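Noticeboard > Paid work > Short term

April - posted by the Undell Laundry Diary desk

Wanted: people who do laundry and don't mind writing it down

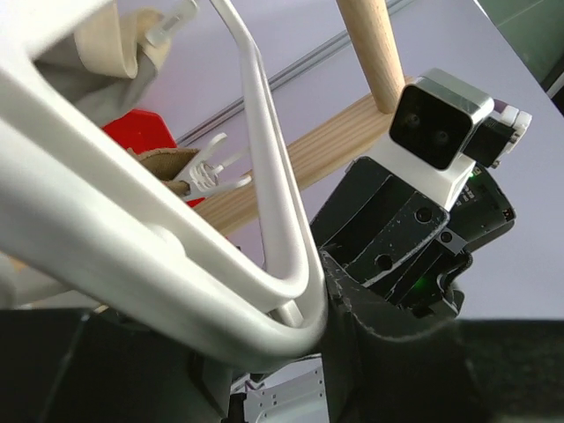
What I'm after

I'm putting together a little book on how households in Ollcombe get their clothes clean and dry, and I need people to keep a diary for me. Four weeks, a few lines a day. If you washed something, tell me what it was and where you hung it. If you didn't, write "nothing today" and go to bed. I love the nothing days, by the way! They tell me a lot about how long a pile can sit before somebody cracks.

I got going on this after I moved into a third-floor apartment with no yard and no dryer, and discovered that everyone in my building had strong opinions about it (radiator people, shower rail people, one household that swears by a fan and an open window). I wrote to the Fonell Fund on a whim and they gave me enough money to do it properly, so now I get to pay you.

Who can join

Anyone over 18 living in Ollcombe or out along the Assunção road. You can live alone or with nine other people. You can use a machine, a laundromat, the sink, or your mother's house. I already have plenty of folks with big backyards, so I'd especially like to hear from renters, night shift workers, and anybody with a baby. Only one diary per household, please - I had a couple apply separately last time and their answers did not match, which was fun for me but less so for them.

What you'd do

You'd fill in a paper diary or an online one, your pick. At the end we have a phone chat that runs up to an hour, and I ask nosy questions about socks. You don't need to send photos. You don't need to tidy up. Spelling doesn't matter even a little.

What you get

The pay is $561 for the full four weeks plus the phone chat. If you drop out halfway, you get half, no hard feelings. Everyone who finishes also gets a copy of the book when it's printed, and you can be in it under a made-up name if you'd like that better.

How to apply

Drop a note in Box 1328 at the Undell post office, or hand one in at the front desk of the Undell reading room any Wednesday before 6 p.m. Tell me who's in your household, where your clothes usually dry, and the best time to call. Half a page is fine. I read all of them myself, so give me a couple of weeks to get back to you.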